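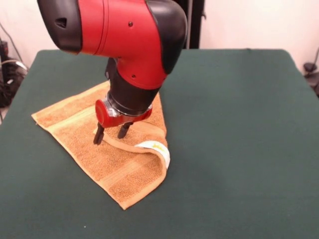 Kanmont, the laundry services company in Hutchins, has finished the first part of its gripper comparison and will continue with a two-finger model from Brokell. The test started in March and compared 3 grippers on the same arm, with the same controller. Each one had to pick up a folded corner of a terry towel, where the layers of cloth lie on top of each other and the care label is sewn at the corner. The black fingers of the gripper are spread apart for this work, and one of them touches the towel while the other is just above it.

In total the team made 422 picks, and 111 of them were with towels that had a corner folded back. These were the most difficult. The Brokell gripper missed 11 of the folded corners, fewer than the two other models. The company says that the fingers sometimes took two layers of cloth in place of one, and this problem is not solved yet.

The next part of the test will compare cameras. Cotus, which supplied the controller, will also deliver new software for it in June. Kanmont has not decided if the arm will be used in its daily work.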